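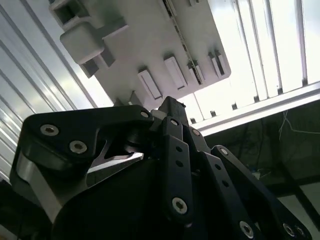 Photo: Gellgate Workshop / Paltwood project

Masking the gripper out of a wrist camera view

If you've bolted a camera to a robot's wrist, you already know how much of the picture is robot. Ours sees black finger links, brackets and a lot of shiny screw heads before it sees any work. Our tracker loved those screws. They are crisp, high in contrast and always there, so it locked on to them and happily reported that the arm was standing still while it was crossing the bench.

The cure is a self-mask, and it's one of the most satisfying afternoons of work I've done on Paltwood, our project for handling parts in old desktop computers. The arm (we call it Stan) went from guessing to properly knowing where it was over a motherboard. You need a camera fixed firmly to the wrist, joint readings from the gripper, and something that can run a small image pipeline. We use Wamach, our own in-house toolkit, but nothing below depends on it.

Step 1: Lock the exposure

Do this before anything else. Auto exposure is lovely on a phone and a nuisance on a wrist. When Stan tips back and catches the ceiling lights, the whole image shifts, and the matte black parts of the gripper sink into one dark lump. Tip forward again and you wait for the camera to recover.

Point the camera at the thing you'll be working on, let it settle, then fix exposure, gain and white balance at those values. Our settings file has three lines for it:

auto_exposure: off
gain: fixed
white_balance: fixed

Restart the camera and check that the values stuck. Ours forgot them on every power cycle until we moved the settings into the start-up script.

Step 2: Record the gripper moving against changing backgrounds

Open and close the fingers slowly while the wrist travels over a varied area. You want the background to change as much as possible and the gripper to be the only thing that stays put. We kept 359 frames from our first run, each saved with the finger position at that moment. Include some views with the wrist tilted up. Bright backgrounds give you beautifully clean outlines around the fingers.

Save the finger position in the same record as the frame. We began with two separate logs and matched them by time afterwards, and the masks came out smeared at the tips. One record per frame, always.

Step 3: Build the mask in two layers

Sort the frames by finger position. For the fixed parts (housing, bracket, anything that doesn't move when the fingers do), work out how much each pixel varies across the full set and keep the steady ones. Then do the same within each small range of finger positions to get the moving links.

Grow both layers by a few pixels. I'd start with four and look at the result over a real board, where there is so much fine detail close to the fingertips that a mask that's too greedy will cost you useful corners.

Now add a third, much simpler rule: ignore anything close to pure white. A processor's metal lid can blow out completely under a bright lamp, and its edge then wanders about as the light moves across it. Slots, capacitors and printed markings make far better landmarks.
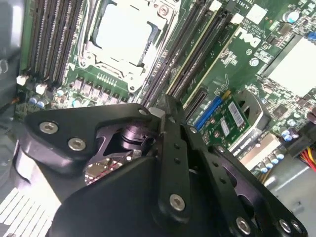

Run the feature finder again with all of this in place and print how many points survive. We set 155 as our lower limit, and if a frame drops below it, the tracker holds the last good position and the planner slows the arm. That one rule has saved us a lot of grief! Please don't let the planner carry on at full speed with a stale position, however good the last one was.

Step 4: Tie the wrist view to the table

A clean mask gives you steady motion between frames, but you still need to know where the board is. We use a fixed camera looking over the bench for that. The computer lies on its side with the panel off, and next to it there's a grey 3D-printed fixture plate with raised blocks and an upright post. Because we have the CAD model of the plate, fitting it in the fixed view gives a reference frame that doesn't care which computer we've put down.

Fit the plate first, then the case outline, then the board. Store the board position relative to the plate. If the fixed camera gets nudged you only have to fit the plate again – everything else follows along.
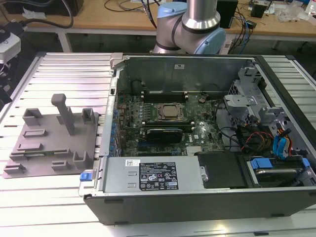 Step 5: Check it before you trust it

Pick three landmarks spread well apart on the board. Ask the planner to hover above each one, fingers open, at a safe height, and compare where the wrist view says it is with where the fixed view says it is. Then repeat with the fingers closed. If the error changes between open and closed, your moving layer is wrong, so go back to step 3 and use narrower ranges.

If the error is the same everywhere and points in one direction, look at the wrist calibration instead. The mask is fine.

Step 6: Keep the mask fresh

Rebuild it whenever you swap a finger, tighten the camera mount or change the lens focus. Wamach stores the mask with the calibration file and refuses to load one without the other. The whole rebuild takes us 170 seconds, recording included, so we've made it part of the morning start-up, and I still enjoy watching the outline snap into place around the fingers.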